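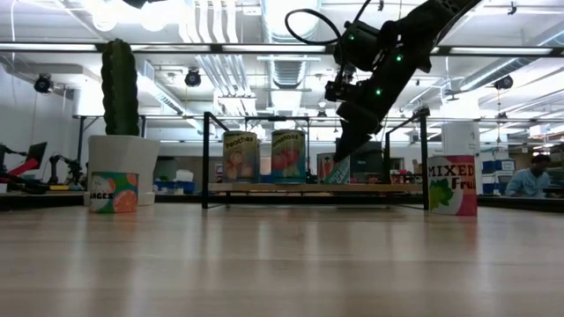 Tarnitz Shelf Set

Data card, updated Thu 16 March
Maintainer: Alžběta Paulík

Summary

Tarnitz is a set of 2000 short records of a small tabletop shelf being stocked with cans. Each record lists which cans are on the shelf, in what order from left to right, and what else is on the table. It was put together for people working on shelf layout and label reading.

Objects

Peaches, tall can
Tomatoes, tall can
Carrots, short can
Oranges, short can
Mixed fruit
Shelf, black metal frame with one wooden board
Cactus in a white pot

The cactus is not part of the stocking task. It stays on the table as a fixed landmark, and its position is not annotated.

Layouts

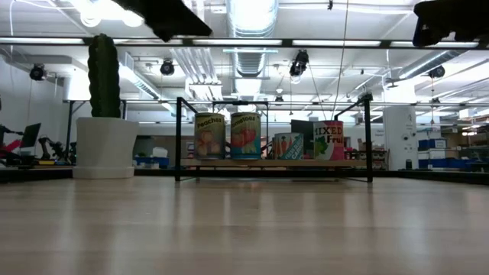 There are 27 layouts in the current release, each with its own ID in layouts.csv. Order is always written from the left end of the board as seen from the front. A row that reads peaches, tomatoes, carrots, mixed means the two tall cans come first, then the short carrot can, with the mixed fruit at the right end. Cans standing on the table go in a separate column, off_shelf.

Label text

Names are transcribed in full even when part of the word is turned away. Use the label_visible column if you need only the letters that can be read.

Known problems

49 records have no off_shelf value. Treat these as unknown, not as zero.
Kolář layouts (IDs starting with K) use an older spelling, "mixed_fruit", in place of "mixed".
Reflections on the tabletop are sometimes annotated as cans. We fixed 3 of these and expect there are more.

Related sets

Jovovent uses the same column names and can be merged directly. Kasier does not record order.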